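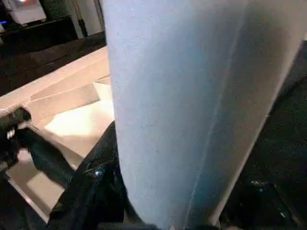
## 4.3 Handling soft items at the Trastell cell

This section applies to all operators who teach or repeat a pick with the two Mencombe grippers. Read section 4.2 first, and keep the card with the stop procedure on the table side of the cell.

**Before you start**

1. Put the arm in reduced speed. The lamp on the pendant must be steady.
2. Inspect the covering on each gripper finger. Small folds are normal. Replace the covering when you find a cut, a hole, or a place where it turns freely on the finger.
3. Check by hand that the screws on the gripper body are tight. Do this with the arm stopped.
4. Wipe the wrist camera with a dry cloth.

**Teaching the pick**

5. Place the item with free space on both sides. Open cardboard flaps must be folded away from the path of the fingers, or taped down.
6. Move the open gripper to the item slowly. For rolls and cylinders, approach from the side and keep the fingers away from the seam when it is possible.
7. Close in steps of 6 until the surface yields a little. For felt and similar materials the force setting must stay under 24.
8. Lift the item a hand's width and wait. If it turns or slides, put it down and begin again from step 6. Do not correct the grip in the air.
9. Save the pose and write its number in the cell log.

> **CAUTION:** Never put your hand between a finger and the item, also when the arm looks still. A paused program can continue without sound.

> **Note:** Strong light on pale cardboard can make a white area in the camera view. Turn the lamp before you teach the pose, and do not change it later. If the lamp was moved, the pose must be checked again.

**After the work**

10. Open the gripper fully, send the arm to home, and press stop.
11. Look at the item for marks of pressure. Marked items go to the Flulldale shelf with a red label and are not used for new poses.

Error 258 means that the fingers closed without contact. Error 86 means that the force limit was reached too early; most often the covering is folded double at the tip. If either error comes back after a restart, leave the cell stopped and inform Hala Bennani.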